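Recording Good Wire-Handling Examples for Your Gripper

If you've been teaching an arm to pick up blocks and cups, loose wire is going to feel like starting over - and I mean that kindly, because I started over twice! This page walks through how I record examples at my own bench.
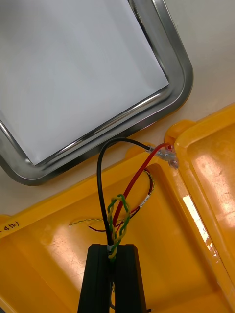
Step 1: Set the bench and leave it alone

Pick your case and your tray and decide where they go. I put bits of tape on the tabletop so I can find the same spots again after lunch.

Step 2: Start with the wires in a mess

Drop the bundle into the case and let it lie how it lies. My first set had every wire combed straight, and the arm learned to handle straight wire and very little else. Twisted pairs, loops and crossings all belong in there.

Step 3: Drive slowly and close once

Bring the fingers down over the bundle, stop for a breath, then close. If you open and close three times looking for a better hold (I still catch myself doing it), the model will pick up the fidgeting too. Lift until the wires clear the rim, hold for a moment, and stop recording.

Step 4: Keep the bad ones, but label them

A dropped bundle is worth saving in its own folder. Of my 3,285 recordings, 2,847 went into training and the rest sit under "slips" for later.

Step 5: Train early

Try a small model after the first 80 examples or so. Mine was clumsy, but it showed me I'd been coming in from the left nearly every time.

Comments

Danylo Ostapchuk: Do you mix wire thicknesses in one session or keep them apart? Ours at Mundov went badly when we mixed.

Līga Org: I did 143 in one sitting and the last thirty were junk. Take breaks, people!

Danylo Ostapchuk: Tape marks helped a lot, thanks.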